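Sixteen Gigs and Other Things I Said Were Plenty

2025-01-29

My desktop has started making a noise. It isn't a big noise. It's the noise of someone in the next room quietly moving a chair, once every few minutes, and it has been doing this since I decided the machine was perfectly fine and didn't need replacing. I said that out loud, in the room with it. I blame myself.

For anyone new, the machine in question is a tower I put together back when I believed I would play games in the evening. It has a processor that was second from the top of its line, a graphics card that was third from the bottom of its line, and a case with a window in it so that I can watch the dust. I don't play games in the evening. I answer email, edit photos badly, compile a hobby project that has precisely one user, and keep a great many browser tabs open on the subject of replacing the computer.

So this is a post about shopping for a processor, and how I've managed to make it last since August.

The trouble began with the naming. I used to understand processor names. The bigger number was better, the letter on the end meant you paid more, and that was all the education a person needed. At some point while I wasn't looking the numbers got reshuffled, and now the first digit may tell you the year, the generation, or the mood of the marketing department. I spent a whole Saturday making a chart. The chart had colors. At the end of it I had established that two chips I'd been comparing for a week were the same chip in different hats, one clocked a hair faster and sold in a nicer box.

Then there's the matter of cores. Mine has fewer than the new ones, and I was pretty sure I needed more, so I opened the system monitor and watched the little graphs for an afternoon of normal work. Most of them lay flat on the floor. One was busy, and when I tracked down why, it was the system monitor. During a full build of my project they all jumped up and looked useful, and then the build finished and they lay down again. I timed it at 76 seconds. I had been telling people it took five minutes. I'd been getting up to make coffee during it, and I think I had simply started charging the coffee to the compiler.

This ought to have ended the matter. A build that takes 76 seconds, two or three times an evening, isn't a thing you spend a month's grocery money to improve. But I had the chart by then.

I also had Pomis. Pomis is the forum I read when I should be asleep, and it has a long thread for people in exactly my position, which is to say people with a working computer and a bad feeling. The thread has two schools of thought. One says always wait for the next generation, and the other says if you always wait you'll never buy anything. Both have been posting for years, and as far as I can tell neither has bought anything. I found this very comforting and added a post of my own, asking about memory speeds, and got back a reply so long that it had a table of contents.

What I learned about memory: the new boards want the new kind, so my old sticks can't come along. The new kind comes in many speeds. The faster speeds may or may not work depending on the board, the chip, how many sticks you use, and whether you've been kind to animals. With two sticks you're probably fine. With four you are, in the words of my correspondent, "on an adventure." I have four. I bought the second pair in a sale because it seemed foolish not to.

The board is where I truly lost my way. I went in wanting a board with enough ports. I came out knowing about voltage regulators, and holding opinions on them, which I have since tried on people at dinner. There is one I like very much, and it costs more than the processor I'd put in it. It has a small screen on it that displays the temperature. It would be inside the case, under the desk, facing the wall, informing the baseboard.

I did try to buy the thing in person. Gedora is the last real computer shop within driving distance, and I go there partly out of loyalty and partly because they let you hold the boxes. They had the chip I wanted in the case behind the counter, and they had no board that fits it. They had a board for the previous one, and a very attractive price on the previous one, and I stood there doing sums on my phone until it became embarrassing and I bought a tube of thermal paste. I now own 2 tubes of thermal paste. The other is from the last time I went in to look at processors.

The paste did at least lead to the only practical work in this whole saga. I took the cooler off, cleaned the chip, put on a fresh blob (pea, not line, don't write in), and cleaned the fans while I was in there. I had filters in that case I'd forgotten about. The temperatures at idle dropped nicely, the fans settled, and for one evening the computer was so quiet that I could hear the refrigerator, which also has a noise. The chair-moving sound was back by breakfast. I now suspect the hard drive, the old spinning one I keep for backups, and I'm aware of what it means to suspect the backup drive.

So I bought a second backup drive. That's where the processor money has gone so far, that and the paste.

I've also been tidying, on the theory that what I really want is a nicer desk. Everything on mine lives in a heap: cables, screwdrivers, the adapter for the other adapter. The idea is to get it all up off the surface with a rail, some hooks and a wire basket.

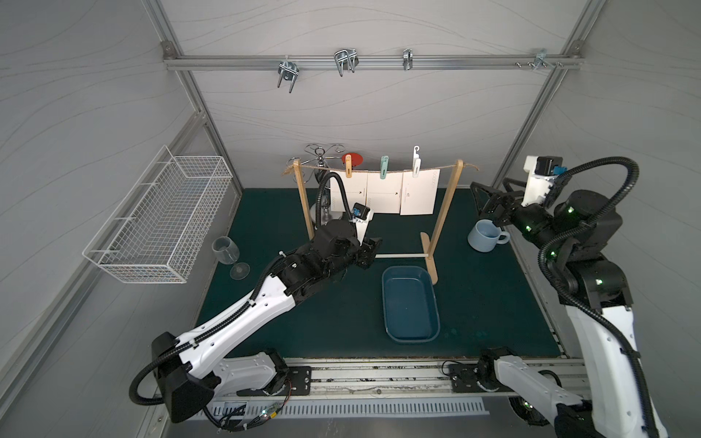 Hooks on the top rail, wire basket on the left wall. I want the basket.

I ordered a rail from Coşkun, who do a cheap one with free shipping, and it came promptly with every fitting except the screws. I had screws. I have a coffee can of screws, the residue of every computer I've ever built, and I can report that none of them are any use for attaching something to a wall. They're all for holding down drives. If you ever need to hold down a drive, come and see me.

Meanwhile the rumor sites say there's another round of chips on the way, and that these will be the ones to get. Hekiditz, a site I trust because it admits when it's guessing, thinks the new parts will drop into the current boards, with more cache and the same number of cores. The comments underneath think otherwise, and have diagrams. If Hekiditz is right then the sensible thing is to buy the board now with a cheap chip and swap it later. If the comments are right then the sensible thing is to wait. I've made a second chart.

I did run one more test, in the spirit of fairness. I borrowed a laptop with one of the current chips in it, a thin little thing that weighs less than my keyboard, and built my project on it. It beat the tower by enough that I ran it again to be sure, and then a third time with the tower unplugged, so it wouldn't have to know. Then I opened the photo editor and discovered that my pictures are the same amount of crooked on either machine.

The laptop has gone back. The tower is plugged in again and moving its chair around. I've copied everything to the new drive, and I'm going to unhook the old one this weekend to see if the noise stops. If it doesn't, I have a lot of paste.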